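코믹스 인터뷰
디비야 고우다, "글자가 들어갈 자리를 먼저 그린다"
입력 09/04/2019

디비야 고우다의 장편 만화 '오신콤'은 바닷가 소도시 오신콤(Osincombe)에서 벌어지는 이야기다. 주인공 헨드릭스는 한때 복면을 쓰고 밤거리를 돌던 사람이고, 지금은 항만 창고의 재고 장부를 맡고 있다. 1권은 그레스토라(Grestora) 출판사에서 흑백으로 나왔고, 초판 2000부가 다 나간 뒤 6월에 컬러판이 다시 나왔다. 2권은 현재 23화까지 원고가 끝났다.

작가를 만난 곳은 출판사 2층 회의실이었다. 컬러판 교정지가 탁자 한쪽에 쌓여 있었고, 작가는 이야기하는 동안 몇 번 교정지를 끌어다 펼쳤다. 대화는 두 시간 가까이 이어졌다. 2권의 결말과 관계된 부분은 작가의 요청으로 뺐다.

첫 질문은 헨드릭스라는 인물이었다. 슈퍼히어로 만화의 주인공치고는 싸우는 장면이 드물다. 1권 전체에서 주먹이 오가는 대목은 두 번뿐이고, 그중 하나는 회상이다.

"처음 구상은 훨씬 평범했어요. 은퇴한 영웅이 옛 적수를 만나서 다시 복면을 쓴다는 이야기요. 콘티를 80쪽쯤 짰는데 다시 읽어 보니까 제가 재미있어하는 데가 전부 창고 장면이었어요. 숫자가 안 맞는 상자를 찾으러 다니는 장면들. 그래서 그쪽을 남기고 나머지를 덜어냈습니다."

창고 장면에 반복해서 나오는 번호가 있다. 3229번 상자다. 1화에서 장부에만 있고 선반에는 없는 물건으로 처음 언급되고, 그 뒤로도 몇 화에 한 번씩 칸 구석에 숫자가 보인다. 독자 게시판에서는 이 번호를 두고 추측이 많았다. 날짜라는 말도 있었고 좌표라는 말도 있었다.

"암호는 아니에요. 미안하지만 그냥 번호입니다. 예전에 도서 물류센터에서 일할 때 본 적재 번호를 적당히 바꾼 거예요. 다만 그 상자에 뭐가 들었는지는 정해 놓고 시작했어요. 2권에서 나옵니다. 정확히 몇 화인지는 말 안 할게요."

작가는 물류센터에서 3년 반을 일했다고 했다. 낮에는 일하고 밤에 단편을 그려 소규모 만화 행사에 냈다. 여섯 번째로 낸 단편 '장부'가 그레스토라 편집부의 눈에 들었고, 그 16쪽이 1권 3화의 바탕이 되었다. 대사는 거의 다 바뀌었지만 헨드릭스가 사다리 위에서 손전등을 입에 물고 글씨를 쓰는 칸은 그대로 옮겼다.

"그 칸은 다시 그려도 더 나아지지가 않더라고요. 네 번 다시 그렸어요. 결국 단편 원고를 스캔해서 썼습니다. 선 굵기가 앞뒤 쪽이랑 달라요. 찾아보면 보입니다."

작업 순서를 물었다. 고우다는 글 콘티를 따로 쓰지 않는다. 공책에 쪽마다 직사각형을 그리고 그 안에 말풍선 자리부터 잡는다. 인물은 그다음이다.

"글자가 들어갈 자리를 먼저 그려요. 그림부터 그리면 나중에 말풍선이 얼굴을 가리거나 손을 가리거든요. 저는 손이 가려지는 게 싫어요. 헨드릭스는 표정이 적은 사람이라 손으로 연기를 해야 합니다. 그래서 말풍선을 놓고, 손을 놓고, 그다음에 얼굴을 놓습니다. 배경은 제일 나중이고요."

배경이 나중이라고 하지만 '오신콤'의 배경은 성기지 않다. 부두의 계단과 비탈길의 난간, 간판이 떨어져 나간 자리의 나사 구멍까지 그려져 있다. 도시의 지도를 만들어 두었느냐고 묻자 작가는 그렇다고 했다.

"두 장 있어요. 하나는 헨드릭스가 활동하던 때의 지도고 하나는 지금 지도예요. 그 사이에 다리가 하나 없어졌습니다. 독자가 지도를 볼 일은 없는데, 회상 장면에서 인물이 어느 쪽으로 뛰어가는지 정할 때 필요해요. 1권 7화에서 틀린 적이 있어요. 옛날 장면인데 새 방파제가 나와요. 컬러판에서 고쳤습니다."

컬러판에서 고친 곳은 그 밖에도 있다. 11화 마지막 쪽의 대사가 한 줄 빠졌고, 14화에서는 두 칸의 순서가 바뀌었다. 흑백판을 가진 독자들 사이에서는 11화의 수정에 대한 불만이 있었다. 헨드릭스가 옛 동료에게 "그때 문을 잠근 건 나였어"라고 말하는 줄인데, 컬러판에서는 말없이 열쇠를 내려놓는다.

"그 줄은 흑백판을 낼 때도 넣을지 뺄지 끝까지 정하지 못했어요. 편집자는 빼자고 했고 저는 독자가 모를까 봐 넣었습니다. 책이 나오고 나서 독자 편지를 읽어 보니까 다들 두 쪽 전에 벌써 알고 있더라고요. 그러면 필요 없는 줄이죠. 흑백판이 더 좋다는 분들 의견도 이해해요. 그분들 책에는 그 줄이 그대로 있으니까, 그걸로 됐다고 생각합니다."

색은 작가가 직접 칠하지 않았다. 컬러판 작업은 채색 스튜디오 루르네데오(Lurnedeo)가 맡았다. 고우다는 처음 받은 시안을 돌려보냈다고 했다.

"시안이 예뻤어요. 노을이 주황색이고 바다가 파랗고. 그런데 제가 생각한 오신콤은 그렇게 색이 많은 곳이 아니었어요. 그래서 색 수를 제한해 달라고 했습니다. 한 화에 기본색 다섯 개까지. 헨드릭스의 옛날 복장만 예외로 하고요. 스튜디오에서는 처음에 좀 곤란해했는데, 2화 시안이 왔을 때부터는 제가 고칠 게 거의 없었어요."

옛날 복장의 색은 1권에서 세 번만 나온다. 장롱 안에서 한 번, 회상에서 한 번, 그리고 마지막 화의 빨랫줄 장면이다. 흑백판에서는 무슨 색인지 알 수 없던 옷이라 컬러판이 나오기 전에 독자 투표가 열리기도 했다. 가장 많은 표를 받은 색은 남색이었다. 컬러판의 옷은 바랜 겨자색이다.

"남색일 거라고들 하셔서 놀랐어요. 저는 한 번도 남색이라고 생각한 적이 없거든요. 젊은 사람이 밤에 눈에 띄고 싶어서 고른 색이에요. 숨으려고 입은 옷이 아니라는 건 중요합니다. 나이 든 헨드릭스는 그걸 창피해하고요."

슈퍼히어로 장르에 대한 생각도 들어 보았다. 고우다는 어려서 형제들과 돌려 읽은 낱권 만화가 대부분 중간 호였다고 했다. 1호도 마지막 호도 없이 어디선가 시작해서 어디선가 끊기는 이야기들이었다.

"앞 호에서 무슨 일이 있었는지 모르니까 짐작을 하면서 읽었어요. 갑자기 팔에 붕대를 감고 나오면, 아, 지난번에 다쳤구나 하고요. 나중에 커서 앞 호를 구해 읽었더니 제가 짐작한 쪽이 더 재미있는 경우도 있었어요. '오신콤'에서 설명을 덜 하는 건 그 버릇일 겁니다."

설명이 적다는 점은 서평에서도 갈리는 대목이었다. 헨드릭스가 왜 복면을 벗었는지는 1권이 끝나도 나오지 않는다. 그가 가진 능력이 무엇인지도 확실하지 않다. 높은 곳에서 떨어지고도 다치지 않는 장면이 하나 있는데, 운이 좋았다고 읽어도 이상하지 않게 그려져 있다.

"능력은 있습니다. 그건 말할 수 있어요. 다만 대단한 능력이 아니에요. 본인이 그걸 제일 잘 알고, 그래서 젊을 때 무리를 했고요. 이 사람이 실제로 뭘 할 수 있는지는 2권 앞부분에서 한 번 제대로 보여 줍니다. 네 쪽짜리 장면인데 그리는 데 5주가 걸렸어요."

적수에 관해서도 물었다. 1권에는 악당이라고 할 만한 인물이 없다. 헨드릭스의 옛 적수였던 '조수'는 이름만 나오고, 지금은 시내에서 안경점을 한다는 말이 대사로 지나간다. 2권에서는 이 인물이 직접 등장한다.

"안경점은 농담으로 넣은 설정이었어요. 그런데 편집부에서 원고를 읽은 사람마다 안경점 장면은 언제 나오느냐고 물었습니다. 그래서 2권 4화를 통째로 안경점에서 진행했어요. 헨드릭스가 돋보기를 맞추러 갑니다. 둘이 싸우지는 않아요. 시력 검사를 합니다. 저는 그 화가 지금까지 그린 것 중에 제일 긴장되는 화라고 생각해요."

시력 검사 장면을 그리려고 작가는 동네 안경점에서 검사를 세 번 받았다. 세 번째에는 주인이 무슨 일이냐고 물어서 사정을 말했고, 검사 기계의 뒷면을 그릴 수 있게 허락을 받았다. 덕분에 안경사 쪽에서 본 구도가 들어갔다. 검사표의 글자는 실제 배열을 쓰지 않고 전부 새로 만들었다.

원고는 종이에 그린다. 연필로 밑그림을 그리고 붓펜으로 선을 딴 뒤 스캔한다. 효과음도 종이에 직접 쓴다. 작가는 효과음이 적은 편이라고 스스로 말했다.

"창고가 배경이니까 소리가 사실 많은 곳이에요. 지게차도 있고 컨베이어도 있고. 그런데 그걸 다 쓰면 쪽이 글자로 꽉 차요. 그래서 규칙을 정했어요. 헨드릭스가 신경 쓰는 소리만 쓴다. 다른 사람한테는 들려도 헨드릭스가 안 듣고 있으면 안 씁니다. 6화에서 동료가 이름을 세 번 부르는데 말풍선이 비어 있는 게 그래서예요. 인쇄 사고라고 출판사에 전화하신 분들이 있었다고 들었어요."

출판사는 이 문제로 컬러판 판권면에 짧은 안내를 넣었다. 6화의 빈 말풍선은 의도한 것이라는 한 줄이다. 작가는 안내문에 반대했지만 전화를 받는 쪽의 사정도 있어서 받아들였다고 했다.

연재 방식에 대해서도 이야기가 나왔다. '오신콤'은 그레스토라의 계간지에 실리다가 1권 중반부터 단행본 작업으로 돌렸다. 계간지 마감에 맞추면 한 화가 24쪽으로 고정되는데, 작가는 그 길이가 맞지 않는 화가 늘어났다고 설명했다.

"9화는 11쪽이고 10화는 38쪽이에요. 잡지에서는 할 수 없는 분량이죠. 잡지 독자분들께는 죄송했습니다. 8화까지 보시다가 1년 넘게 기다리셨으니까요. 그 대신 단행본을 살 때 앞의 여덟 화를 또 돈 주고 사는 셈이 되지 않게, 컷을 많이 손봤어요. 3화하고 5화는 절반 가까이 새로 그렸습니다."

수입에 관한 질문에는 짧게 답했다. 만화만으로 생활하기 시작한 것은 컬러판 계약 이후이고, 그 전까지는 교과서 삽화와 안내 책자 그림을 함께 했다. 지금도 삽화 일을 한두 가지 받는다. 끊고 싶은 생각은 없다고 했다. 남이 정해 준 것을 그리는 날이 섞여 있어야 원고가 덜 막힌다는 것이다.

영향받은 작품을 꼽아 달라는 부탁은 사양했다. 목록을 말하면 독자가 그 목록에 맞춰 읽게 된다는 이유였다. 대신 만화가 아닌 것을 말했다.

"항만 안내 방송을 많이 들었어요. 배가 몇 시에 들어오고 어느 부두가 닫히고 하는 방송이요. 말하는 사람이 감정을 넣지 않는데 계속 듣고 있으면 날씨가 나빠지는 게 느껴집니다. 헨드릭스의 내레이션을 그 말투로 쓰려고 했어요. 2권에서는 진짜 방송 장면도 나와요. 네 칸 연속으로 스피커만 나옵니다."

2권의 분량은 아직 확정되지 않았다. 끝난 23화 뒤로 몇 화가 더 남았는지 묻자 작가는 손가락을 펴다가 그만두었다. 출판사와는 내년 안에 내기로 이야기가 되어 있다고 했다. 3권은 없다. 두 권으로 끝낸다는 것은 첫 계약 때부터 정해진 내용이다.

"더 길게 할 수 있는 이야기라는 말을 많이 들어요. 고마운 말인데, 헨드릭스가 상자를 찾으면 끝나는 이야기예요. 찾고 나서도 계속 창고에 다니겠지만 그건 제가 안 그려도 되는 날들이고요. 다음 작품은 사람이 많이 나오는 걸 하고 싶습니다. 이번에는 혼자 있는 사람을 너무 오래 그렸어요."

다음 작품의 소재는 합창단이라고 했다. 초능력은 나오지 않는다. 등장인물이 서른 명이 넘어서 얼굴을 구별해 그리는 연습부터 하고 있다며 공책 한 권을 보여 주었는데, 쪽마다 입을 벌린 얼굴이 가득했다. 모음별로 입 모양이 달라야 해서 한 사람당 다섯 개씩 그린다고 했다. 그 공책에도 말풍선 자리는 먼저 잡혀 있었다.

마지막으로 처음 읽는 사람에게 흑백판과 컬러판 중 무엇을 권하느냐고 물었다.

"구할 수 있는 걸로 읽으시면 됩니다. 흑백판은 이제 중고로만 있어서 비싸다고 들었어요. 비싸게 사지는 마세요. 도서관에 있는 곳도 꽤 있습니다. 그리고 6화 말풍선은 정말로 원래 비어 있어요." 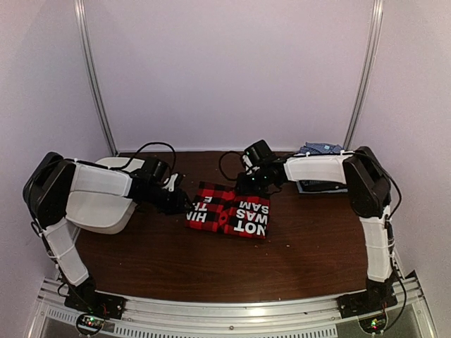
흑백판으로 읽은 쪽인데 11화 얘기는 인터뷰를 읽고도 생각이 안 바뀌네요. 두 쪽 전에 다 알았다는 말은 맞습니다. 저도 알고 있었어요. 그래도 독자가 아는 것과 헨드릭스가 자기 입으로 말하는 것은 다르다고 봅니다. 1권 내내 자기 얘기를 한 번도 안 하던 사람이 거기서 처음 하는 거잖아요. 컬러판에서 열쇠를 내려놓는 칸은 그림은 좋은데 동료의 표정이 흑백판 그대로라서, 무슨 말을 듣고 놀란 얼굴처럼 보입니다. 대사를 뺄 거면 그 얼굴도 다시 그렸어야 하지 않나 싶어요. 안경점 화는 기대하고 있습니다. 그리고 3229번이 그냥 번호라는 말은 저는 아직 안 믿습니다.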